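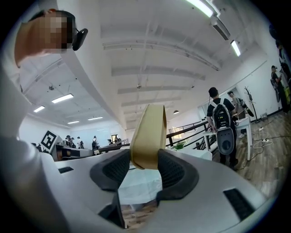
How do I work out what size hat to order?

Wrap a soft measuring tape around your head, just above your ears and across the middle of your forehead, right where you'd like the hat to sit. Keep it snug but comfortable, the way you'd want the hat itself to feel, and read off the number. Then look for that number on the size chart at the bottom of each hat's page. If you land between two sizes, please go for the bigger one! A hat that's a hair too roomy can be fixed with a strip of foam behind the sweatband (we tuck one into every box), while a hat that's too tight will just give you a headache and live in the closet.

I don't own a soft measuring tape. Can I use something else?

A piece of string works fine, as long as it isn't stretchy. Mark where the ends meet and lay it flat against a ruler. Some of our customers measure a hat they already love, going around the inside, and that gets you close too.

What's the difference between the Brula and the Marquez?

We get this one a lot, and I understand why – they look like cousins in the small photos. The Brula is our everyday wool felt hat, with a shorter brim and a soft crown you can push into whatever shape you like. The Marquez has a wider, stiffer brim and a crown that comes already creased. If you want something to wear on the dog walk and toss on the back seat afterward, get the Brula. If you're dressing up for a wedding or you just like a hat with a bit of presence, you'll be happier in the Marquez.

Will my hat be all right in the rain?

A light shower won't hurt either of our felt hats. Shake off the drops, turn the sweatband out and let the hat dry on its own, upside down on the crown, well away from heaters and hair dryers. I know it's tempting to hurry things along, but heat shrinks felt and we can't stretch it back very far. The straw hats are another story and should stay home on wet days.

How do I clean off dust and marks?

Use a soft brush and go counterclockwise around the hat, starting at the brim. For darker smudges on light felt, a clean dry sponge does more than you'd think. Please don't put any of our hats in the washing machine, even on the gentle cycle, even in a pillowcase.

Do you make hats for very large or very small heads?

We do, though they take longer. Sizes at both ends of the chart are blocked to order at our Okbridge workroom and usually ship in three weeks. There's no extra charge for them. Over 500 of the hats we sold last year were in those end sizes, so you're in good company.

Can I swap the band on my hat?

Sure you can, and it's a nice way to freshen up an old favorite. Every Gredow hat has its band held on with a few small stitches at the bow. Snip those, slide the new band down over the crown and stitch it again in the same spot. Bands are sold separately in ribbon, braided leather and plain cord. Leather ones run a bit thick, so they sit best on the Marquez.

What if it doesn't fit?

Send it back within 30 days, unworn and in its box, and we'll trade it for another size. We pay the postage on the first exchange. Made-to-order sizes can be exchanged too, but give us a little patience while the new one is being blocked.

When will the summer straws be back?

The next batch is due in May. Leave your email on the page of the style you're after and we'll write to you as soon as it's on the shelf.

Last updated 2020-04-23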